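Sailing and Fishing Clothing > Striped knit shirts: shrinkage, sizing, and is the heavy cotton worth it?

harborlane
Joined: December
I'm replacing two old navy shirts with white stripes that I wear on the boat and for yard work. The Arenton ones I had were medium weight and went at the elbows. I'm looking at the Pisov heavy knit, which costs nearly double. The label inside says the pattern goes back to 1868. I don't care much about that, but I do care whether it shrinks. I'm between sizes and can't return it once it's been washed.

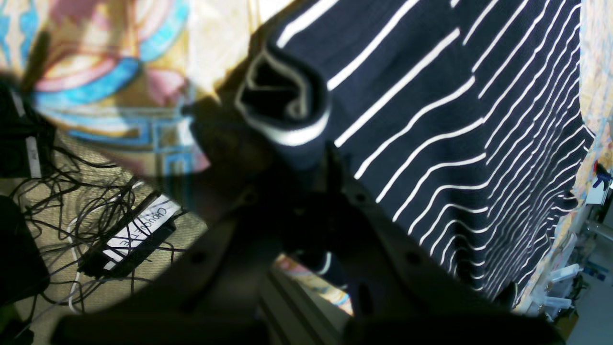
I wear a 40 chest in most things. Sleeve length is my main worry. The last Arenton came up short at the wrist after the first month and I ended up pushing the sleeves up all the time.

petrel_67
Size up. I have had three Pisov shirts and every one lost length in the body and sleeves. Width stayed the same. Wash cold, dry flat, and it will still lose some. If you put it in the dryer you will be giving it to a kid.

mudflat
Disagree on sizing up. I bought mine true to size, soaked it overnight in cold water before wearing it, pulled it to shape while damp, and it has fit the same ever since. If you size up, the neck is too wide and the wind goes straight down it.

petrel_67
Depends on your neck, I guess. Mine sits fine.

harborlane
Did you soak it with anything in the water?

mudflat
Plain water. Some people add vinegar to keep the navy from running into the white. I tried it on one shirt and left it out on the other and couldn't tell them apart.

oldcanvas
The vinegar thing is a myth with modern dyes. What matters is not leaving the shirt wet in a pile. Navy bleeds when it sits. Get it out of the machine as soon as the cycle ends.

I'd also look at Cabello before spending Pisov money. Theirs is a looser knit and lighter, but they sew the stripes to match at the side seam and the cuffs are doubled. Mine is 11 years old. One cuff has been mended.

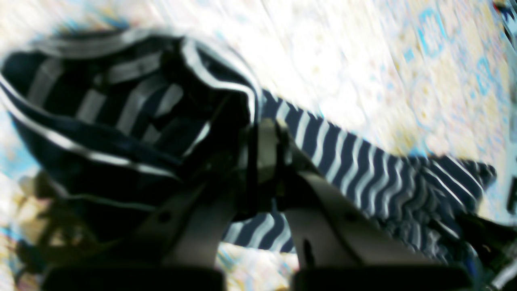

The downside is that the looser knit snags. If you handle rope or have a cat, keep that in mind. Pull the loop through to the inside with a crochet hook and don't cut it.

harborlane
Rope yes, cat no. Snagging might rule it out.

tidewrack
I would skip both and get a used one. The shop in Osamcombe near the slipway has a rack of them most of the year, already shrunk, so what you try on is what you get. I paid less for mine than shipping costs on a new Pisov.

oldcanvas
Used is fine if you check the underarms and the shoulder seams. Hold it up to a window. Thin spots show up right away.

petrel_67
I've never found a used one with any life left in the elbows. People don't give them up until they're finished.

tidewrack
Mine has plenty left. You have to look through the rack more than once.

harborlane
Edit, 27 August 2024: Ordered the Pisov in my normal size and will do the cold soak. If the sleeves come up short I'll try the shop in Osamcombe for the second one. I'll post the measurements before and after.

mudflat
Measure the sleeve from the center back of the neck. The shoulder seam moves around too much on a knit.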